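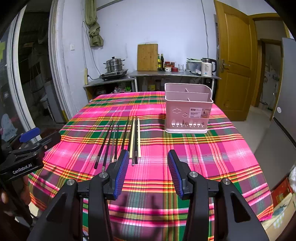

Standammont Wipe-Clean Table Cover, Plaid

Item 134 | Table linens > Everyday covers > Plaids and checks

Price: $56
Availability: In stock, ships from our Vallonport warehouse

Choose a size: Small square / Four-seat / Six-seat / Eight-seat / Cut to order
Choose a colorway: Orchard / Harbor / Marmalade / Loud

Most table covers are bought by people who would like their table to look nice. This one is for people who have met their family. It is a woven cotton plaid with a clear matte coating on the top side, and it has been designed on the assumption that somebody will put a hot casserole down next to the trivet.

We have sold the Standammont for long enough to know what happens to it. Soy sauce happens to it. So do felt-tip pens, candle wax, beet salad and the science project that was supposed to stay in the garage. Most of that comes off with a damp cloth and dish soap. Beet salad comes off if you get to it before dessert. Permanent marker is permanent, which the manufacturers of the marker did try to mention.

Why plaid

Plain covers show everything. Florals hide crumbs well but start arguments. A busy plaid will swallow a gravy spot for the whole length of a holiday meal, and by the time anyone lifts a plate to look, the coats are on. Our designer, Siham Haddad, draws each colorway with the worst likely spill in mind. Marmalade was drawn for curry. Harbor was drawn for red wine, then redrawn after a longer test evening than we had planned.

Details

Fabric: woven cotton, coated on one side
Backing: uncoated, soft, will not scratch a finished table
Edge: double-stitched hem on standard sizes, raw edge on cut-to-order
Coating test: 2,000 wipes with a wet sponge
Heat: warm plates yes, pans from the oven no
Washing: cool machine wash, gentle cycle, no bleach
Drying: hang it over something. The dryer will make it the size of a placemat and you already own placemats.
Ironing: uncoated side only, low heat

Measuring your table

Measure the top, then add the drop you want on each side, twice. People forget the twice. A hand's width of drop is enough for everyday use. Longer drops look grand and get pulled by toddlers, cats and anyone who crosses their legs. For a round table, measure straight across the middle and order the next square size up - the corners will hang lower than the rest, and we have decided to call this a feature.

Cut-to-order covers can't be returned unless we cut them wrong. Please measure again before you press the button. Please also check whether the leaf is in.

Fold lines

Your cover arrives folded and it will look folded. Lay it flat overnight or run a hair dryer over the creases from underneath. Coated cloth cracks if it is stored folded for years in the same place, so roll it around a cardboard tube if you put it away between seasons.

What customers say

"Four kids, one table, still going. I have stopped apologizing for it to visitors." - Imani Kimaro

"I ordered Loud because my husband said we didn't need another tablecloth. He can see it from the driveway." - Erlinda Saludo

"Good cover, colors brighter than on my screen. One star off for the dryer, though I suppose you did say." - Volodymyr Yatsenko

Goes with

Hijazi napkins, set of six, plain weave
Ornomska table pad, felt, trims with kitchen scissors
Standammont cover clips, for porches and other windy places

Shipping and returns

Standard sizes can be returned unused within the month. We define unused generously, but we do own a magnifying glass. Cut-to-order pieces take a few days longer to leave Vallonport.

Orchard in the eight-seat size is sold out and will be back in April.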